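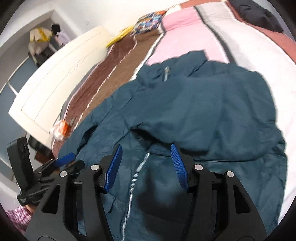 Folding a puffer jacket with two hand-held grippers: how to keep the examples consistent?

Posted by Solange Coste, December 12, 2022

Hello to all. I am collecting demonstrations at home for the Lullow project, with one gripper in each hand. The task is "fold jacket on bed". The jacket is dark teal, quilted, with a long metal zipper, and it is a difficult thing for me. The fabric is smooth and I do not know which place is best to pinch.

I have made 32 recordings until now. My reviewer at Vukosora sent back many of them with the remark "grasp not consistent", without more details. Should I always take the jacket at the same point? And must I start each time from the same position of the jacket, or is it better when it is crumpled differently? I also do not know if I must clear the bed before. There are pillows and small things on it, and my telephone.

I thank you in advance for your patience with my English.

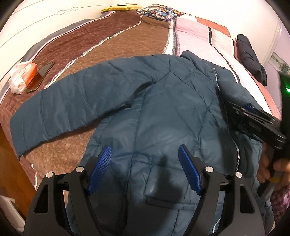

Josiane Masson

Good evening Solange. I did jackets for the same project in April, so I can tell you what was accepted from me.

For the start, variety is welcome. Leave the jacket in a heap for some recordings, and for others spread it with the front up and one sleeve stretched to the side. What they want to be the same is your method. Decide the order of the folds and keep it: I did the sleeves first, then the two sides, then the bottom up to the collar. If you change the order in the middle, delete the recording and begin again.

For the grasp, you do not need the same centimetre each time, but you need the same kind of place. When one gripper works near the front edge with the zipper, let the other stay over the body of the jacket, where you can see its fingers well. Do not pull by the little zipper tab. I lost two whole evenings like this and all was refused.

Close the fingers slowly and wait a moment before you lift. On quilted fabric, try to have a real fold between the two pads, so that it stands up a little. If you only touch the surface, it slides away.

Concerning the bed, I left the pillows in their place and it was no problem. The telephone I would put in another room, because it can ring, and also a screen may show private messages. 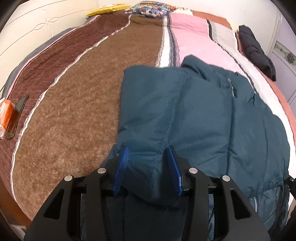 Dixit

Same place = bad idea in my opinion. The model must learn to find the fabric, not to remember it. Move the jacket, turn it, change the blanket also if you have another one.

Culidbridge

I agree with Josiane for the order of the folds, less with Dixit for the blanket. Check first in your task sheet if the background may be changed within one set, in mine it was forbidden. And ask your reviewer for two recordings that he accepted and two that he refused. You will understand faster when you look at them side by side than with all our advice.

Solange Coste

Thank you very much to everybody. I have written to the reviewer to ask for the recordings, and I will begin again tomorrow with the sleeves first.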